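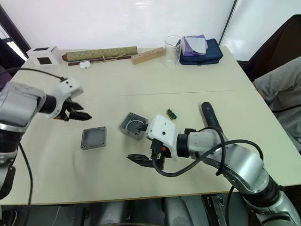

Notebook 12, p. 50

June, late afternoon

Back on the dye vats after lunch, and I'm glad I didn't give up on the madder. Orathai Ruangrit came by with the second sack of root from Ratanaporn and we ground 200 g of it together, talking far too long about her aunt's garden, so the soak started later than I meant it to. No harm done, I think – madder likes a slow start anyway.

The Sarside wool took a lovely brick red at the low heat. The Plistlow skeins, same bath, same alum, came out closer to salmon, and I still can't say why. Ruwan Uddin suspects spinning oil left in the yarn. He may well be right (he usually is about oil), so the next lot gets a proper scour before it goes anywhere near the mordant. I've put 330 g of the Plistlow aside for that, in the paper bag by the sink. Please don't borrow from it, whoever reads this! 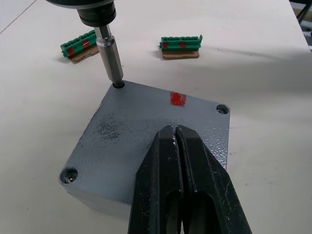 *Gray block, with a metal shaft in one of the corner holes.*

Chalk next. Our tap water is soft and I'd like to try a pinch in the bath before blaming the yarn any further. Orathai wants her sample card back by the end of June – it's in the drawer under the scales, with the weld cards. Ruwan to ask for more alum.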